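Gripper service on the packing cell at Navberg today, 22 March 2023. Posting the steps as I go, mostly so that Martti Mäkelä has something to follow when he does the next one.

Starting point: the fingers were closing unevenly. The upper one reached its stop before the lower one, so light things got pushed sideways before they were held. It has been getting worse since December.

Arm parked, power off, air off. Then the finger bolts. Two of them took hardly any effort to undo, so they had worked loose at some point. I cleaned out the old thread lock with a pick and a rag. Slow job, and it does matter.

The finger pads had a shiny patch near the tips. I swapped both for new ones from Prandier. Always change them as a pair, even if one looks fine, or you end up with different grip on each side.

Bolts back in with fresh thread lock, tightened a bit at a time and crosswise. Torque is 5 Nm on the finger bracket and 8 Nm on the flange. Martti, these are written inside the cabinet door as well.
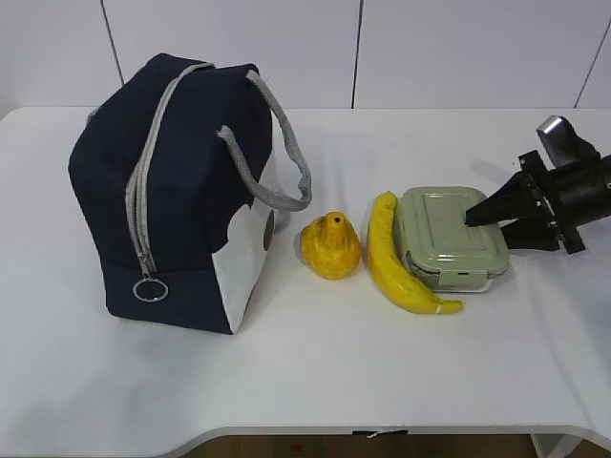
Next job was the zero point. Any time the fingers come off, the old value is no good. I close them on the setting block, save the position, open, close again and compare. The first try was out by a hair, so I loosened the lower bracket, nudged it and did it all again.

Hard boxes with lids are the fussiest thing we pick. If the upper finger comes in too low it rides up on the lid, and if the lower one is too low it touches the table. I set the approach height on those first – everything soft is more forgiving.

Grip force is now at 56 per cent on the controller. It had crept up over the winter because people kept adding a little to make up for the worn pads. With new pads you don't need it, and it squashes the bags.

Iida Aaltonen asked about the cable. It is fine, but the tie nearest the wrist was too tight, so I cut it off and put a looser one on. Leave enough slack for the wrist to turn the full way both directions.

Log entry is number 218 in the Orninov folder, with the old and new zero values. Please don't overwrite the old ones.

Still to do: grease for the wrist joint. Vuorinen has it on order. Until it comes, keep the cell on the slow speed setting.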